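4.2 Soft things on a busy cloth

I'll admit we put this part off. Most of the set we call Utach was gathered with rigid objects on plain tables, and the policy we trained on it did well enough there that I was happy to leave it alone. Then we tried it on socks and hair ties, and it kept closing the jaws on bits of the tablecloth – printed cups were a favourite. So we went back and recorded 1,258 more demonstrations in people's homes, all with the hand-held gripper and all on patterned cloths. 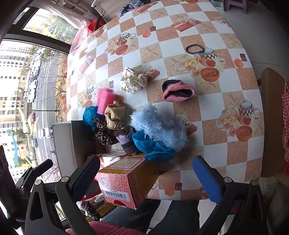 Figure 8. Hand-held gripper view from the soft-items subset: socks, scrunchies and other soft things with a carton on a printed cloth.

What helped most was dull. We stopped cropping the view to the middle of the table and let the network see the lot, windows and chairs included. I'd expected the extra clutter to hurt (I even lost a small bet over it), but false grasps on printed shapes fell from 31 to 12 in every hundred tries. Adding the Gollthorpe depth loss on top made hardly any difference.

Thin items are still a nuisance. A hair tie lying flat is close to being a line on the cloth, and our labels for those are poor – we're redoing them now, and the scores in Table 3 leave them out.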